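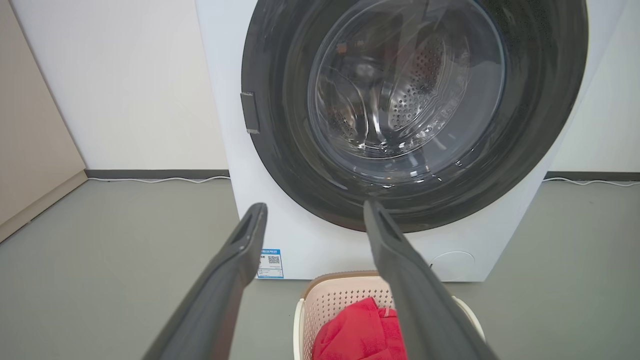

Front loader, dark gray door, drum full of little holes. Laundry day thread!

Bijan Mirzaei
Sun 12 July

1/ OK I've been promising a thread on washing wool at home for ages and people keep asking, so let's go. I knit a lot, I buy old sweaters a lot, and I haven't paid for dry cleaning in years.

2/ First thing: wool doesn't need washing nearly as often as you think. Hang it by an open window overnight and most smells are gone by breakfast. I wear my gray cardigan from October right through to spring and it gets washed twice, maybe.

3/ What ruins wool is rubbing plus sudden changes in temperature. The fibers have tiny scales, the scales grab each other, and then your sweater fits a cat. (I have done this. It was a Golestani pullover, the green one with the shawl collar, and I still think about it.)

4/ By hand: fill a basin with lukewarm water, add a small squirt of wool soap, push the sweater under and walk away. Fifteen minutes or so. No scrubbing, no wringing, no swishing it like you're panning for gold!

5/ By machine: yes, you can, if yours has a real wool cycle. Inside out, in a mesh bag, cold, lowest spin. Don't fill the rest of the drum with jeans. Please. The jeans will win.

6/ Someone always asks about vinegar. I add a splash to the last rinse when I've used too much soap. Otherwise I skip it.

7/ Drying is my favorite part, weirdly. Lay the sweater on a thick towel, roll it up like a burrito, kneel on the burrito. Unroll. You won't believe how much water comes out.

8/ Then flat on a second dry towel, pat it into shape, sleeves alongside. If you wrote down the measurements before washing (do it, takes a minute) you can nudge it back to exactly those. Mine is 60 cm across the chest and I check it every single time like a nervous tailor.

9/ Pilling! Totally normal, even on the good stuff. I use a cheap sweater comb from the market in Gralidport and go one direction only, very lightly, with the sweater on a table. Great podcast activity.

10/ Moths: wash BEFORE you store. They go for the bits with food and skin on them. Cedar smells lovely and I keep some around, but a clean sweater in a bag with a proper seal does far more.

11/ Yarn note for the knitters: wash your swatch the same way you'll wash the finished thing. My last Nandbridge swatch grew so much after soaking that I went down two needle sizes and cast on 233 stitches for the body, and it fits like a dream.

12/ Superwash yarn is its own thread. It stretches when wet and can look like a disaster. Stay calm, support the whole weight when you lift it, let it dry completely before you panic.

13/ Next time: fixing a moth hole with nothing but a needle and leftover yarn. Send me your saddest elbows, I want to see all of them!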